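Re: [laundry-work] Sorting arm on the evening line
March 7, 2025
Posted by: Ranasinghe

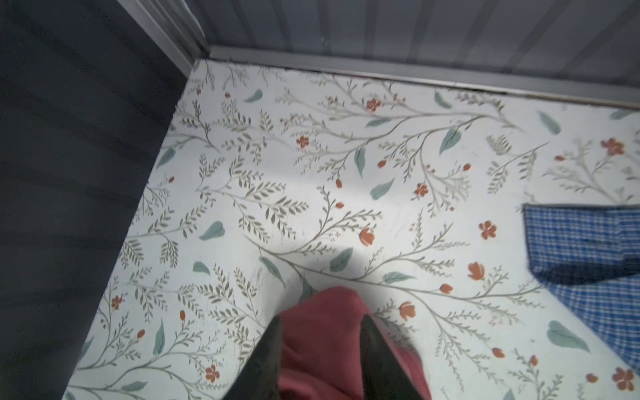
Tundamden wrote:
> We are 13 people in our sorting room and management wants to bring in an arm next year. I would like to know what it changed for your people. Did the hours go down? Our older colleagues are afraid of this and I do not know what to tell them.

Dear Tundamden, dear list,

I will try to answer for our house only, which is the Mundier laundry, evening line. We have had the arm since November, so my experience is short.

The hours did not go down. We were 19 on the evening line before and we are 19 now. But the work inside these hours is different, and I think your colleagues should hear this part also. Before, everybody took turns at the small pieces: napkins, cleaning cloths, kitchen towels. It was boring work, but it was also the place where you could talk and rest your back a little. Now the arm takes a part of the small pieces, one cloth at a time, and we do more of the big sheets and more of the feeding to the ironer. This is heavier. After 8 weeks we asked for a change in the rotation and we got it, so no one stays at the ironer for a full shift anymore.

The second change is the checking. Somebody has to look at what the arm has sorted, and take out what went to the wrong place. In the beginning this was not counted as a task. It was simply done "on the side" by the person who stood nearest. I would advise you to ask for it in writing before the machine arrives – who checks, for how long, and at which pay grade. With us it is now a proper post with training of its own, but we lost the whole winter discussing it.

About speed I can say less. The supplier spoke of 1000 pieces in a shift. We have had evenings near to this and evenings far from it. Cloths that are crumpled together still give trouble, and then a person must separate them by hand. Please do not let them plan your staff from the number in the brochure.

To the older colleagues I would say that the first month is the worst. Two of ours wanted to leave, and one of them now does the checking and does not want to give it back. The other moved to the day line. So I cannot tell you that everybody is content.

If it helps, I can send you our rotation plan. It is in the format of Testivness, but it also prints on normal paper.

With kind regards,
Ranasinghe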